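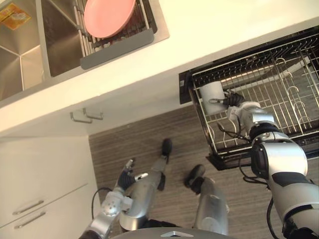
**Leen Masri**

4 min read

# Garside Kitchen Notes: sink and counter records

Garside is a set of written records covering one domestic kitchen: what is fitted, what is kept where, and how the dishes move from the table back to the cupboard. This file covers the sink area only. The stove wall and the pantry have their own READMEs.

## Contents

The sink folder holds 828 entries. Each entry is one line of text describing one item at one moment of being put somewhere: a plate on the rack, a pan in the basin, a cloth on a hook. Of these, 58 are marked `unsure` and should be left out of any tally.

```
sink/
 entries.csv
 zones.csv
 items.csv
 changes.txt
```

`entries.csv` has five columns: `id`, `item`, `zone`, `state`, `note`. The `note` column is free text and often blank. Encoding is UTF-8, separator is a semicolon, and there is a header row.

## Zones

Zone names are fixed. Do not add new ones in `entries.csv` without adding them to `zones.csv` first.

- `basin`: the deep brushed-metal compartment. Items waiting to be washed.
- `rack`: the roll-up rack laid over the second compartment. The gray strip along its front is part of the rack and has no zone of its own.
- `counter`: the white top, up to the wall.
- `hooks`: the pair of small L-shaped hooks under the counter overhang.
- `drawer_upper`, `drawer_lower`: the two fronts with horizontal bar handles, in the white cabinet below.
- `floor`: used only when something was set down during cleaning.

An item that rests on two zones is recorded under the one carrying most of its weight. A plate leaning over the metal rim of the sink from the rack is still `rack`.

## Items

`items.csv` lists 145 items. Names are plain: color first, then shape if it matters, then the noun. The round pink plate is `pink_round_plate` and appears on the rack more than any other item in the set, mostly because it is the one used for breakfast. Plates are recorded as `flat` or `upright`. The rack accepts both, but upright plates slide when the rods are wet, so most plate entries are `flat`.

Labels stuck to fittings, such as the yellow and orange one in the corner of the basin, are not items.

## State values

`dirty`, `rinsed`, `washed`, `dry`, `unknown`. State was written down by whoever handled the item. It can't be filled in afterward by looking at a picture, and anyone adding entries from pictures must use `unknown`. Ayman Mahasneh went back through the early entries and reset the ones that broke this rule.

## Known problems

1. Before version 2 the rack was called `drainer` in some rows and `mat` in others. Both were merged into `rack`. The old names survive in `note`.
2. Drawer entries are thin. The lower drawer holds dish towels and was opened rarely during the recording period.
3. When the rack was rolled up, the compartment under it was used as a second basin. Those rows say `basin` with `2nd` in the note. A separate zone would have been cleaner, but the row ids were already in use by the Tronstead index.
4. Mugs are undercounted in the evening. They were usually washed and put away in one go, with no line written in between.

## Adding entries

Write the line when the item is set down. Use the next free `id`; never reuse a deleted one. Run the check script before sending the file to Suha Shboul, who merges additions in March. Renamed items go in `changes.txt` with the old name first.

Text may be copied and changed freely. Please keep the zone names if you publish a changed version.

---

We use cookies to remember your reading settings. Accept | Manage

**Comments (3)**

**Zlatko Tomić**
Is the semicolon separator going to stay? My spreadsheet splits the notes wherever there is a comma and I have to set it by hand each time.

**Leen Masri**
It stays. The notes are full of commas.

**Munther Dabbas**
Row 58 has `hook` where it should be `hooks`. The check script passes it. Same spelling in the pantry file, if you are fixing both.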